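Holding Sliced Brisket for Service

Take the brisket off the smoker when a probe slides into the flat with little resistance. Leave it wrapped and vent the paper for 11 minutes to stop the cooking.

Set the Erkolix cabinet to 150 °F and load the meat fat side up. Hold it for at least 4 hours. Do not let the internal temperature fall below 140 °F.

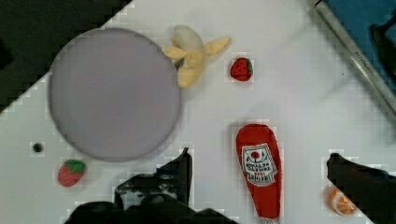
Round plate and plush banana on a white tabletop.

Separate the point from the flat along the fat seam. Slice the flat across the grain to pencil thickness. Turn the point a quarter turn before slicing, as its grain runs in a different direction.

Portion at 130 grams per plate. Spoon warm, strained drippings over the slices and serve at once. Slice to order; cut meat dries out quickly in the cabinet.

Procedure by Maksym Ostapchuk, Brivthorpe kitchen. Revised in January.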